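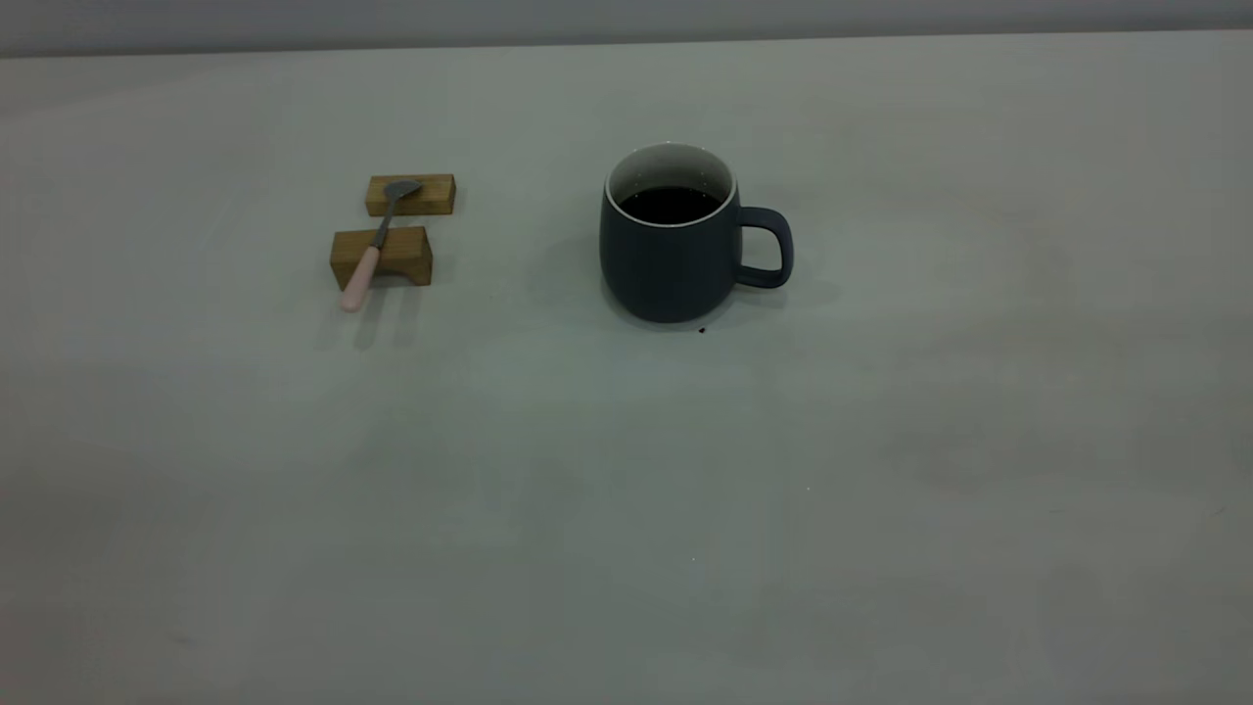

Print | E-mail

Tick season stuff, quick thread as I keep getting asked. Ovellow lab is still taking ticks for species ID till the end of January. No charge.

One tick per tube please. Alive or dead, both fine. Don't squash it, don't burn it, no nail varnish.

Search this site Keywords Go

Write the place on the label. "Field near Drivthorpe" is no use, we need a grid ref or a postcode. Plus the date, and what it was on (dog, sheep, you).

Had 1032 in so far this year. 80 came with no location at all. Cant map those, sorry.

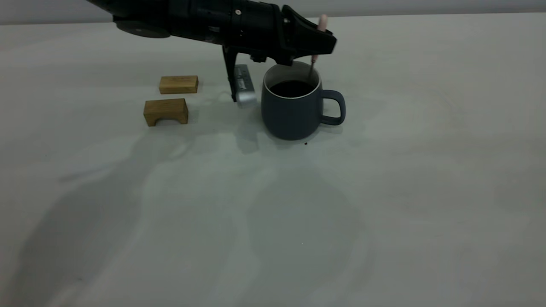
Dayana Salinas asks whether ticks already sitting in the freezer since summer still count. Yes! Send them. Just tell us they were frozen.

Posting: 4 tubes max per envelope, padded, bit of damp tissue in with the live ones. Freezer ones go in dry.

Results in around 60 days. Slower over the holidays so pls dont chase before then.

We do NOT test for Lyme on these. Feeling ill or got a rash, ring your GP, dont wait for us.

Forms at the MacAulay building front desk or email me and I'll send teh pdf.

Print | E-mail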